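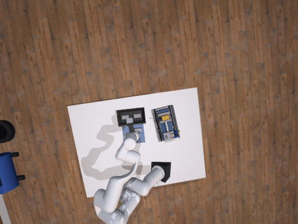

Last updated: October 17, 2025

By Tyyne Keskinen

15 comments | 9 shares

When a company says that a robot will "support" its workers, I always want to know who was asked what kind of support they need. I have worked in assembly planning at Kitine for nine years, and before that I sat at the bench myself, here in Tornham, putting small parts into housings. So I have been on both sides of this question, and I am still not completely comfortable on either of them.

In November the first robot arm will come to our assembly hall. At present it exists only in simulation. It has a white table, a tray, a plate, a wooden floor that is much nicer than our real one, and a lot of light. We call the project Fedik. I have now spent many evenings looking at it, and I would like to say what I think it will change, because the official presentation spoke mostly about output.

The presentation had one large number in it, which was 3,000 units. It is a good number and I do not argue with it. But a number of units does not tell you who stands next to the arm or what this person does with the hands when the arm is doing the placing. It also does not say who is responsible when a part lies a little crooked and everything after it is crooked too. 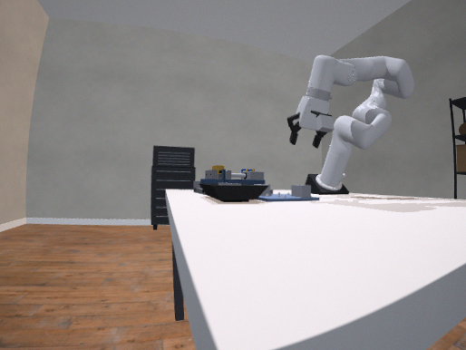
The simulated cell: gripper open above the table, black tray and blue plate on the tabletop below.

My colleague Anselmo Muñoz has assembled by hand for longer than I have. When I showed him the simulation he did not look at the robot first. He looked at the tray. He asked who fills it, and from which side, and whether the person filling it must reach under the arm. We had discussed the reach of the arm for weeks, and we had a very good drawing of it. We had no drawing of the reach of the person.

I believe this is the most common mistake in automation, and it is not made by bad people. The engineer sees the movement of the part from one place to another. Around this movement there is a lot of small work which has no name – turning a part so that it faces the right way, feeling that a connector has a rough edge, putting aside the one that looks strange and asking somebody about it later. When the movement is given to the machine, the small work does not disappear. It stays with the person, but now it must be done at the speed of the machine, and it is often not in the job description or in the pay.

The people who are against robots make, in my opinion, a different mistake. They speak about bench work as if it was always a pleasure. I remember my wrists in the winter. I remember that at the end of a shift I could not tell you one single thing that I had thought. If the arm takes the worst two hours of such a day, I will not be sad for those hours, and I do not know many people on our floor who will.

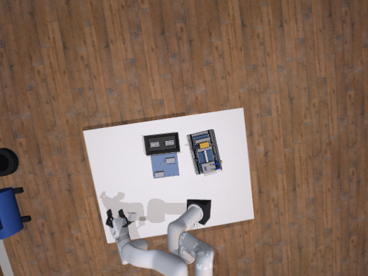

From above, with the gripper at the left side of the table and nothing between its fingers.

What can be lost is the knowledge. A new person at our benches learns by doing the simple task many times, and slowly begins to notice when something is wrong. If the simple task goes to the arm, where does the new person learn to notice? In the plan there is a training of 2 days. It covers the stop button, the screen and the cleaning. All of this is necessary, but a trained ear or a trained finger does not come from it.

I have therefore proposed that every person who will work at the cell also continues to assemble by hand for a part of each week. The answer was that this is inefficient. Of course it is, if you measure only the week. I would like to measure it over the years, when Anselmo has retired and the arm does something unusual and somebody must decide if the part or the program is guilty.

I have also asked that the operators see the simulation before the real table is bolted down. A model can be changed in an afternoon. You can move the tray, turn the plate, or put the shelf on the other side, and no one has to lift anything. After the installation every such change needs a form and a signature, and then people stop asking and bend their backs instead. 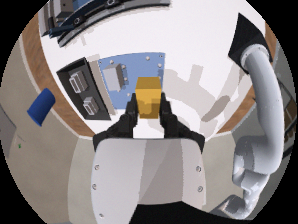 Kitine Tornham – Assembly Planning Department

In one of the views you look along the gripper and see a yellow cube between the two black fingers, just over the blue plate. I have looked at this view more than at the others. It is a very simple thing, to hold a cube. We gave it a great deal of attention, with meetings, and we were right to do so. I only ask that the person who fills the tray gets the same attention, with meetings too.

My proposal about the weekly hand work is not decided yet. The operators have been invited to see the model, and Anselmo has already written his remarks about the tray on paper, with a sketch. I have put it on the wall beside my desk, and the tray will be moved before the next version.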